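4.2 The open afternoon at Undwood

We had long wanted to see how the system would be received outside our own circle, and the chance came in June, when the Undwood building opened its doors and we were asked to show one of our working tables. We chose the fruit and basket task, partly out of fondness (it was the first one the Vetar controller ever learned) and partly because a visitor of any age can see at once what is being asked. There is a basket, there is a fruit, and the arm has to bring the two into the right relation. Over the afternoon 427 people signed the guest book, and a good many of them stayed at our table far longer than we had dared to hope. Figure 7a comes from the overhead view that we showed to visitors on a large screen beside the table.

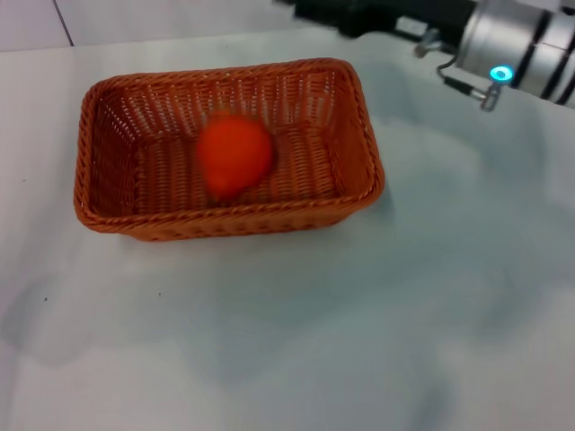 Why not use a bowl, one visitor, Ivanov, wanted to know, since a bowl has no corners for a fruit to hide in and would surely make the whole thing easier? It was a fair remark, and we heard it in other forms several times before closing. Our answer was that corners are part of what we care about. A woven wall also gives the depth estimate a harder time than a plain one, and we would much sooner meet that trouble on a table than in somebody's kitchen. Ivanov was kind enough to grant the point, though still in favor of the bowl.

The second screen carried the close view from the wrist, and we had expected it to be the less popular of the two. Children in particular went straight to it and tried to guess what part of the table they were looking at. When the view holds little besides bare surface, the controller has few features to work with and leans on the overhead view instead, and we found this much easier to explain with the two screens side by side than we ever have in a lecture.
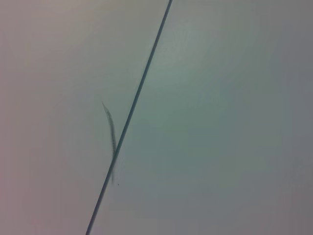

Figure 7b. Wrist view: a pale surface crossed by a dark seam, in soft focus.

We should say a word about the basket, too, as it drew nearly as many questions as the arm. It was lent to us by Brestetti, our neighbors down the hall, and it weighs so little that a careless touch will send it sliding. The controller therefore treats the basket as an object with a position of its own, to be found again at the start of each attempt, and visitors were warmly invited to move it between runs. They did so with great cheer, and some of the placements they came up with have since gone into our regular tests.

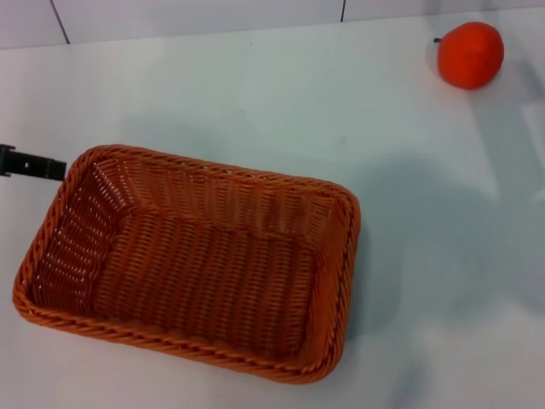

Figure 7c. Overhead view: the basket empty, a gripper finger at its back left corner, and the fruit out on the table.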